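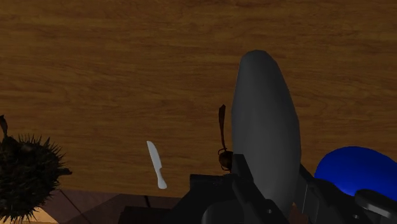
Wrist view in the Voltport simulator, kitchen table set, gripper open.

Voltport 2 review: a good simulator with a planner that needs patience

I have worked with Voltport for two months now, mostly in the evenings, on my own computer. My job is to write grasp planning code for a small company, and I wanted a simulator where I can break things without asking anybody for permission. I paid the normal price for the single-user license.

Installation

It went better than I expected. The installer took one coffee. The only problem was the Bremon bridge, the part which sends joint commands between the simulator and your own controller. The manual tells you to start the bridge first. If you do so, it waits for a port that does not exist yet and closes without any message. Start the simulator, then the bridge, and it is fine. I lost one whole evening on this.

The scenes

Voltport comes with 326 objects, and this is the part I like the most. Many simulators give you boxes, cylinders and one mug. In this one the table gets difficult shapes. The caption picture is from the set I use every day: a spiky ball at the left, a small white knife lying diagonally on the wood, something thin and dark brown right beside the gray finger, and a rounded blue thing at the right that is partly behind the gripper. For perception these are four different kinds of trouble.

The knife is the easy one for segmentation, because it is pale and has free space around it. For grasping it is less easy. It is a flat object, and my planner liked to send the fingertips into the table. The spiky ball is the opposite. The collision mesh that comes with it is a simple hull, so the planner believes it is a smooth lump. You can ask for a finer mesh in the object settings, but then the planning time goes from 40 milliseconds to 405 on my machine. I use the finer one only for final tests.

The dark brown object cost me the most work. Brown on brown wood, narrow, and in this view the gripper hides its lower part. My segmentation network joined it with the finger again and again. Voltport can give you a mask of the robot's own parts, computed from the joint positions, and when I subtracted this mask first, the results became much better. Please look for the option called "self mask" under the camera menu. It is off by default and the manual has one sentence on it.

The planner

The built-in planner is called Feyisa. It is a sampling planner with a smoothing step after. In open space the paths are nice. Near other objects it becomes nervous, and the same request can give two very different arm motions. You can fix the random seed, but only from the configuration file, not from the window. I asked the support about this in March and received a polite answer from Jolanta Głowacki, with a short script that sets the seed before every run. The script works and I still use it.

I also tried the older Tradton planner, which can be loaded as a plug-in. It is slower, but it repeats itself, and for regression tests I prefer it.

What I do not like

The log files are hard to read. Time is written in simulation steps and not in seconds. The replay tool cannot go backward, so if you miss the moment of contact, you play everything again. Also, the contact model makes light objects slide too easily. I had to increase the friction of the knife by hand.

Would I buy it again? Yes, for the objects and the self mask. If you need mainly motion planning, try the trial version first and test it with a crowded table.

Rating: 4 of 5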